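Looking After a Five-Finger Hand Without Buying Everything the Manual Wants You to Buy

Posted 20 May 2020

The care section of the manual for our hand runs to 37 pages. I have read all of them twice, and I would keep maybe four. The rest is a parts catalog with safety warnings. What follows is the routine we have ended up with on the Clasdale bench, where one arm with one five-finger hand spends its days picking up fruit and putting it somewhere else. It's a light job, and I don't claim any of this holds for a hand that lifts castings.

You need a lint-free cloth, isopropyl alcohol, a soft brush, a set of metric hex keys, a torque driver that goes low enough, and a flashlight. You don't need the Bralari service kit. It is a cloth, a brush and a hex key in a molded case.

Before you start

Park the arm, bring the hand to its open pose and cut power at the supply. The software stop is not the same thing. I've seen fingers twitch after a software stop, and the support desk's explanation didn't convince me.

Write down the cycle counter. Ours was at 2,086 grasps at the last check. The manual wants a full strip at a fixed count whatever the load, and I don't buy that either. A count tells you how often the fingers closed. It doesn't tell you what they closed on.

Step 1. Check the cable at the wrist

Start here. Most of the faults we have blamed on fingers were cable faults. Look at the connector where it meets the wrist, and at the first hand's width of cable after it. Turn the locking ring by hand. If it moves at all, it was loose. Then bend the cable gently each way and look for a flat spot or a shiny patch in the jacket.
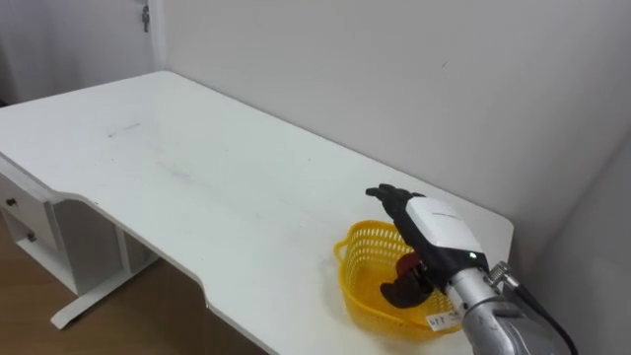
Do the same check with the wrist turned to the far end of its travel, because a cable that hangs nicely at rest can be pulled tight once the arm reaches down into something. If it goes tight, give it more slack at the clamp. Don't add a second cable tie. Everybody adds a second cable tie and then the cable breaks there.

Step 2. Clean the fingers

Brush the joints first, dry, working from the knuckle to the tip. Then wipe the pads with a cloth dampened with alcohol. Dampened, please. Liquid that runs into a joint takes the grease with it.

Fruit is worse than it looks. Apples leave a film you can't see, and after a day of handling them the pads will slip on things they held fine in the morning. We lost most of an afternoon to tuning grip force over that. Wipe the pads before you touch a single setting.

Step 3. Feel for play

Take each finger just behind the tip and rock it side to side. Compare it with its neighbor. A little movement is normal, and the manual's limit is so tight that our hand would have failed it on the day it was unpacked. What matters is whether one finger has become looser than the others. Do the thumb last and spend longer on it. It takes the load in nearly every grasp and its lower joint goes first.

If a joint is loose, try the pivot screw before you order anything. Use the torque driver and the figure in the table, and go no further. Two of ours came back to normal that way.

Step 4. Home it, then run it slowly

Power up, keep clear, and let the hand home. If it throws code 613, home it again once. The manual calls that a finger encoder failure and tells you to replace the module. On our hand it has been the wrist connector every time so far, so go back to Step 1 before you spend money.

Next, run 30 open and close cycles with nothing in the hand, at low speed, and listen. A dry joint clicks at the same point on every stroke. After that, raise the speed and repeat the real job: down into the basket, over to the refrigerator shelf, back again.

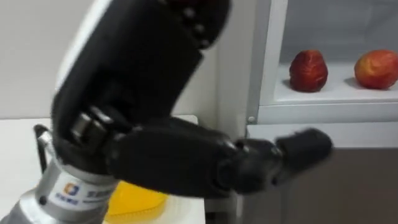

The hand in motion beside the open refrigerator, with two apples on the shelf.

Watch the fingertips near hard edges at full speed. A shelf edge will chew up a pad faster than any number of grasps.

Step 5. Grease, maybe

The Carkodholm grease named in the manual is fine. So was the ordinary plastic-safe grease we used for months before it arrived. Put a dot on each pivot and wipe off what squeezes out. If you can see grease when you've finished, there is too much, and it will be on the pads by tomorrow.

The Borkowska pad covers come up a lot in the comments. We tried one set. They split at the tip and I went back to bare pads. If yours have lasted, tell me what you're picking up with them.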